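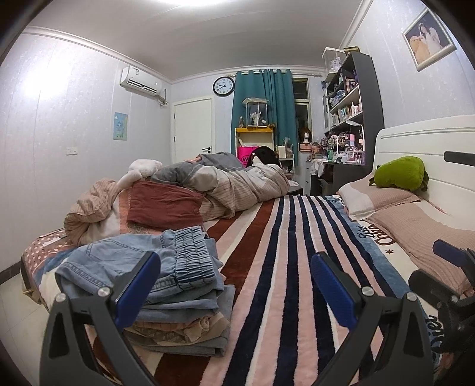 Participants wanted: comparing finger pads for a hand-held gripper

Cendolow is looking for 11 people who will fold and stack clothes at home with our hand-held gripper. You will try three kinds of pads, the blue one included, and tell us which holds jeans and thin fabric better. Each visit takes three hours – also possible on Sunday. No experience is needed, but you must be over 17. Please write to Sivaprasad Rodrigues before the end of June.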